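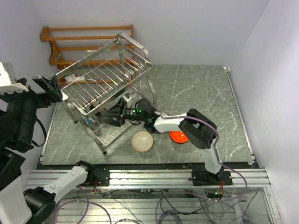 11 December 2018

Farrier at Birside this morning. Reset all four on the bay gelding, trimmed the two mares. Left front still showing a shallow flare at the quarter, less than in March. Toe length now matches the right. Kept him in the same shoe size and moved the breakover back slightly. Next visit in 5 weeks, sooner if he pulls one in the mud.

Worked the gelding in the indoor afterward, 40 minutes. Walk on a long rein, then shoulder-in both directions along the long side. Left rein is better. On the right he drops the inside shoulder in the corner and I lose the bend by the second letter. Rode 10 m circles out of the corner and went back to the exercise from there. Third attempt was acceptable. Canter transitions from walk: four clean, one with a trot step. Stopped on a clean one.

Hay analysis came back on the Cárdenas load. Dry matter fine, sugar higher than the last cut. Will soak the older mare's portion for an hour and leave the others on it dry. Weighed the nets again, as the new bales are packed tighter and a full net is heavier than it looks. Need to change the figure on the feed board.

Stisonness mare inspected on paper only so far. Her file has the pedigree, the x-rays and the vaccination record, but the stallion report for the dam's side is missing a page. Wrote to the office for it. Asking price is 3,949 with the saddle, which doesn't fit anything I own. Offer without the saddle would be lower. Will not decide before seeing her trot on a hard surface.

Brarkero entries close Friday. Entered First Level Test 3 only. Stabling paid, health certificate still to book. Trailer tires checked: right rear was low, filled it, will read it again tomorrow before hitching up.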